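3.2. El dormitorio simulado

Antes de entrar en los resultados conviene detenerse un poco en el entorno, al que en Plidura hemos dedicado más horas de las que quisiéramos confesar. Todas las pruebas de búsqueda de objetos se realizaron en un dormitorio virtual construido con Sasby, de paredes azules y suelo anaranjado, a una resolución deliberadamente modesta. El agente, al que llamamos Quintanilla, recibe solo la imagen y una instrucción breve, y debe decidir hacia dónde mirar a continuación.

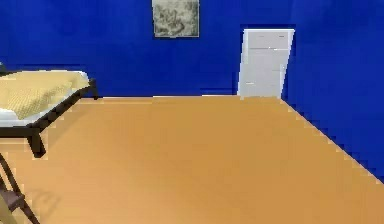
Figura 1. Dos vistas del mismo dormitorio. Primera vista: los pies de la cama, la puerta blanca y el suelo despejado entre ambas.

3.3. Elección de la siguiente vista

Nuestro método compara las vistas candidatas y da preferencia a las que prometen superficies de apoyo todavía sin explorar. Con la instrucción «busca el libro», una vista dominada por pared y suelo aporta poco, y en cambio interesa mucho la zona de la cabecera, con el libro azul tendido junto al borde del edredón amarillo.

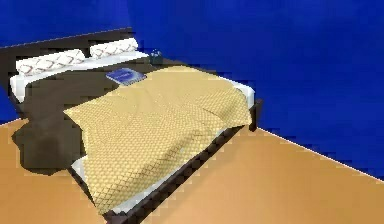
Limitamos cada episodio a 35 pasos, y con ese margen el agente localizó el objeto pedido en el 87 % de los casos. Los fallos nos han enseñado bastante, y agradecemos de corazón la paciencia de los compañeros de Dreltwood al revisarlos: casi todos se dieron con objetos pequeños y oscuros sobre fondos también oscuros, una dificultad que retomamos en la sección 5.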